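Help wanted – fruit table, Rascombe shop

Posted Sun 21 October

Need 2 people to help with the play fruit before the December rush. Sorting, wiping down, arranging in baskets, packing for the Trunden stall. Part time, 15 hours a week, mostly mornings. Start asap.

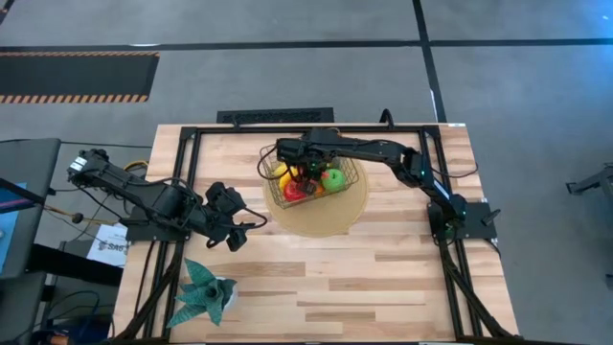
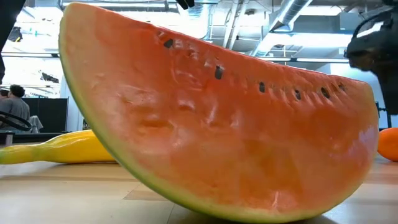
You'll be on your feet a lot. Careful hands please – the skins mark easy and a dented one goes in the seconds box, not back on the table. Baskets get filled, checked, emptied, filled again. Bananas are the worst for rolling off.

No experience needed, we show you everthing. Good eye for color a plus. Must be able to lift a full carton, up to 41 lbs. Own ride helps, bus stops running at 6.

Paid weekly. Coffee free, parking isnt.

To apply – short note to Lucyna Ziółkowski at the Borkowska counter, or drop in and ask for her. Say which mornings you can do. No resumes over one page.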